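# Members' Forum: Allocation of Lockers at the Padevel Building

Please read the draft rules before replying. 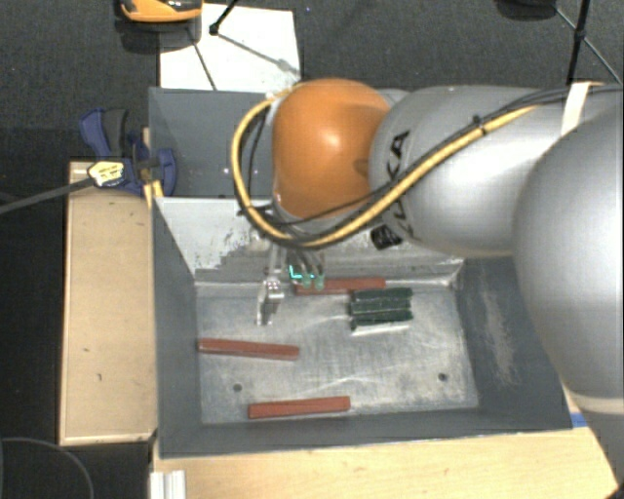 **Sebastião Cavalcanti**

Colleagues,

The tenants' association has been asked to propose rules for the ground-floor lockers in the Padevel building before the end of June. There are 72 lockers. At present they are held without a time limit, and several firms have told the office that new staff are unable to obtain one.

The draft provides as follows:

1. Each locker is assigned for one year and may be renewed once.
2. A locker left unopened for three months may be reassigned after written notice.
3. The annual fee remains at its present level.

Comments are invited in this thread. Please state which firm you represent.

---

**milleck_office**

Milleck supports points 1 and 3. We object to point 2 as written. Two of our employees are on parental leave and would lose their lockers under this rule. We request an exception for approved leave.

---

**Dalva Damasceno**

I write on behalf of Vasconcelos. The exception requested by Milleck is reasonable, but it should be limited. Each firm should notify the office in writing when leave begins and when it ends. Otherwise the office will have no means of knowing which lockers are in use.

I would also ask how use is to be established. The locks are mechanical and keep no record.

---

**gasarer_2floor**

Gasarer does not support the draft. The shortage is the result of firms holding more lockers than they have staff on site. A limit per firm would settle the matter without any inspection of individual lockers.

The fund balance shown in the last statement was 2,432. That is enough to buy a second bank of lockers for the east corridor, and the association should obtain a quote first.

---

**Sebastião Cavalcanti**

In reply to the points raised:

The leave exception will be added, with the notice requirement proposed by Ms. Damasceno.

On the east corridor, the fire inspection report requires that it remain clear - the association can't place furniture there. The fund is also reserved for repairs to the entrance doors.

A limit per firm was discussed last year and did not pass.

---

**gasarer_2floor**

It did not pass by 4 votes, and three firms were absent. I ask that it be put to the members again as a separate item.

---

**Dalva Damasceno**

Vasconcelos would second that request. My question about the locks remains open.

---

**Sebastião Cavalcanti**

Noted. The limit per firm will appear as a separate item on the ballot. As to the locks, the office proposes a paper seal on each door, dated and checked monthly. Please send any objection to the seals by noon on the last day of the comment period.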